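Iltham, 9/12/22

**Town will collect household plastic every second week from March**

The town council of Iltham has decided to change how plastic is collected from homes. From March, the trucks will come every second week, and the residents will not need to carry their plastic to the yard on Masri Street anymore. The decision was taken after a long meeting in the town hall, where more than 700 people had sent their opinion in writing before.

Until now, Iltham was one of the last towns in the Ploniva valley without collection at the door. Families with a car did not complain much, but for older people the yard is far, and the bus number 10 stops only at the bottom of the hill. Many of them were putting plastic together with the normal trash, and the town had to pay for this at the landfill.

"My mother is 91 and she washes every yogurt cup," said Talha Khokhar, who spoke at the meeting for the residents of the upper streets. "Then she waits until I come with the car. She has bags in the bathroom, in the hall, everywhere. This will be a big help for her." 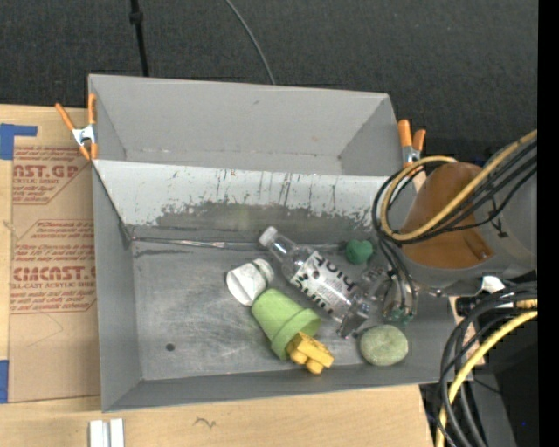
The work will be done by Zirkska, the same company which already empties the paper containers. It will give two bags to each home in the first month, and after that the bags can be picked up for free at the library and at the post office. Glass is not included. Metal cans may go in the same bag as the plastic, but the council asks people to rinse them first.

There was more discussion about what counts as plastic for the collection. Bottles, tubs and bags are accepted with or without the caps. Garden items and old toys were the difficult point, because they are often made from several materials together. For the first year they will be accepted if they are small enough to fit inside the bag with the bag closed. Bigger things, such as chairs and water barrels, must still be brought to the yard.

Katsuhiko Yoshida, head of public works, said that the trucks will start in the upper streets and finish near the river, and that the exact days will be sent by mail with the water bill. He asked the residents not to put the bags outside in the evening before, as the wind in the valley is strong in March and the river path is already dirty enough.

Not everybody was satisfied. Some owners of small shops on the market square asked why they must continue to pay for their own collection when they produce the same kind of waste as a family. Mr. Yoshida answered that the contract with Zirkska is only for homes, and that the question of the shops can be opened again when the first year is finished.

The yard on Masri Street will stay open, but with shorter hours. The new hours will be posted at the gate and in the town hall.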